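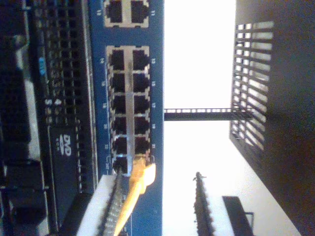

Clorkurham, 2021-09-08

Print this page
E-mail this page

Rack cell, bench notes. Present: Laurențiu Nedelcu, Tincuța Furtună, self. Horácio Rebelo joined for the last part.

Patching first. Grey and yellow leads are at the bottom of the port block, one in each column, with the ports above them left free. Please keep it that way until the arm programme is frozen. Every time someone moves a lead up a row the approach path has to be checked again, and that costs us most of a morning. The numerals by the ports are hard to read side on, so the log will refer to column and row from now on.

Taught points for the open bay under the server. The right-hand corner is the reference, by the screw. Approach from the right, gripper pointing down, speed held at 50 mm/s for the last 300 mm. Laurențiu wants it faster. I would leave it alone until we have a week of clean runs.
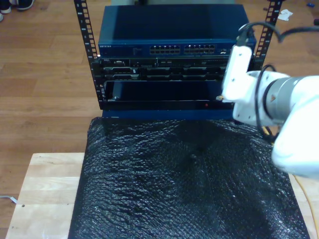

Fig. 2. Gripper at the right end of the open bay, rack on bubble wrap.

Work split. Since July the rebuild job at Emex has been one technician lifting and one holding the torch. With the arm doing the tray work the second person is not needed at the rack, and Tincuța raised what that person does instead. The plan from Rolteck says "supervision", with no hours against it. In practice it has meant labelling, patching and writing up faults, all of which used to be done late or at home. She prefers it. Petrică does not - he says he can no longer feel when a rail is out of true, and he used to catch that by hand before it got as far as a fault ticket. Fair point. The arm will report a force limit but will not say why.

Agreed: rails get a hand check before each batch, entered under the technician's initials. Horácio to add a line for it on the job sheet and book the time to the job.

Open items:
- Job 118 still has the old two-person timings. Aurel Cârstea to correct.
- Slack in the arm leads to be looked at before the next reach test.
- 2 spare gripper tips on order from Nistor, no delivery date.
- Night shift has not been asked about any of this. Tincuța will go in and talk to them.

Print | E-mail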